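Large-format toy building bricks

Large-format toy building bricks are interlocking plastic blocks made for small hands. They work on the same idea as the standard bricks sold for older children, only scaled up, so that a toddler can press two together with a flat palm and pull them apart again with a bit of effort. They are also called chunky bricks, jumbo bricks or preschool bricks, and they are among the most forgiving construction toys ever made. Drop them, chew on them, leave them under a couch for two years, and they still click.

Shape and naming

Bricks are named by the number of studs along each side. A 2x2 brick is square and has four studs on top, while a 2x4 brick is twice as long and has eight. These two sizes make up most of nearly every set, and with good reason: a pair of 2x2 bricks covers the same ground as one 2x4, so a child who runs out of long bricks can always keep a wall going with short ones. It's often a child's first brush with halves and doubles, and it happens with no adult saying a word!

The studs on many chunky bricks are hollow, with a round opening in the top of each one. Hollow studs use less plastic and flex a little when squeezed, which helps bricks of slightly different makes grip one another. The underside is open too, with walls or tubes that hold the studs of the brick below. When a brick isn't pushed all the way down, a narrow gap shows between the two layers, and experienced builders (age four and up) learn to spot it before the tower leans.

Color

Early sets stuck to red, blue, yellow and white. Later ones brought in pink, lime, light blue and orange, and mixed household collections now tend to hold several versions of the same color. Two greens from different boxes can look identical in the bin and quite different side by side on a table. Sorting by shade is a wonderful activity in its own right, and some children like it better than building.

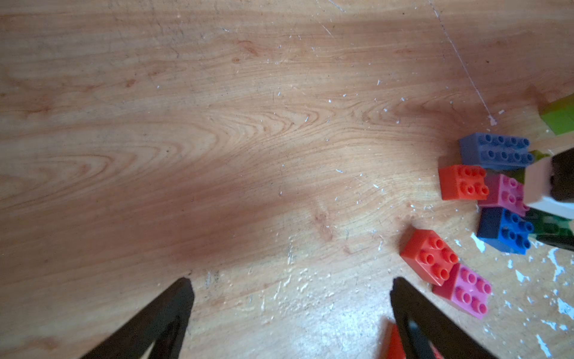
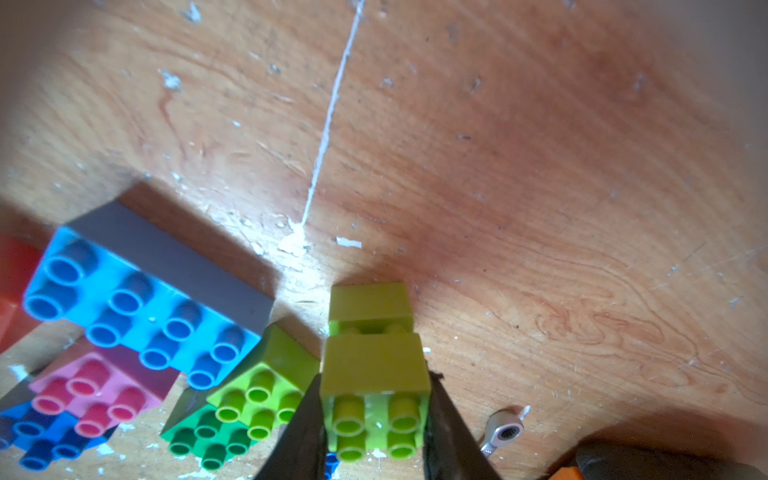 Play surfaces

A hard, flat surface makes a big difference. Carpet lets a wide base rock, and a tall stack that would stand happily on a table will topple on a rug. Old wooden tables are a favorite in playrooms. They're steady, they're a good height for standing play, and one more scratch doesn't upset anyone. Pale bricks stand out nicely against darker wood, which makes cleanup quicker.

The Gendalville collection

One of the more charming lending collections belongs to the toy library in Gendalville, which keeps 707 bricks from several makers. Much of it comes from two discontinued lines, Prilleo and Saro. Prilleo bricks have a tight grip and thick walls. Saro bricks are lighter and looser, lovely for very young children but poor for bridges. The library's best-known item is the Boychuk box, a donated set of 215 pieces that arrived with its original sorting tray and goes out on loan so often that it has its own waiting list.

Tamara Marinescu, who wrote the library's guide to the collection, recommends mixing the lines freely but putting the tighter bricks at the bottom. Her guide lists 11 starter builds. The first is a plain stack of two, and the last is an arch wide enough for a toy bus. The "staircase," number six, is the one borrowers ask about most, and it can be built entirely from 2x4 bricks if each layer is shifted back by one row of studs.

Common ways to play

Towers come first for most children, followed by walls, and then by enclosures such as pens, garages and beds for stuffed animals. Loose bricks left in a pile are part of the fun as well. Children turn them over, line them up, trade them and carry them around in pockets long before they begin to join them.

Overlapping is the big discovery. Once a child lays a long brick across the seam between two shorter ones, the whole wall suddenly holds together, and the builds get taller very fast.

Care and cleaning

Warm water and mild dish soap are enough for routine washing. Hollow studs trap crumbs, and a soft toothbrush reaches inside them well. Bricks should dry with the open side down on a towel, preferably overnight. The Gendalville library washes its whole collection every March and checks each piece for cracks along the bottom rim, the place where old bricks usually fail first.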